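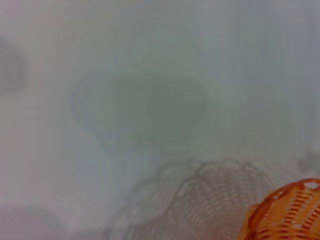
Dalibor Kolář reckons you clear a table before you decide where anything goes, and he's right, mostly. Wipe it too. Then start.

Chapter 2: Baskets and Small Things

Tables collect stuff. Keys, mail, lids. This chapter is on giving the loose bits a home, quick, without buying half of Lurstead. You'll need one basket and a bit of paitence.

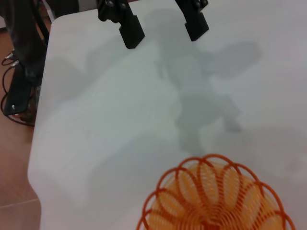 Fig. 2.1 White tabletop, rounded corner.

Put the basket where your hand lands. Middle is fine for now. Wire ones are light, they slide, so hold the rim while you fill. Flat things first. Colour helps, orange is hard to loose.

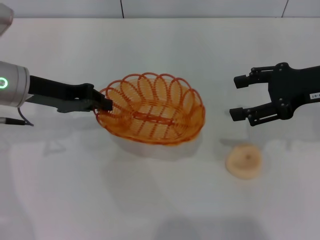
2.1 Choosing a Basket

Measure the shelf. Mine's 36 cm. Write yours down before reading on.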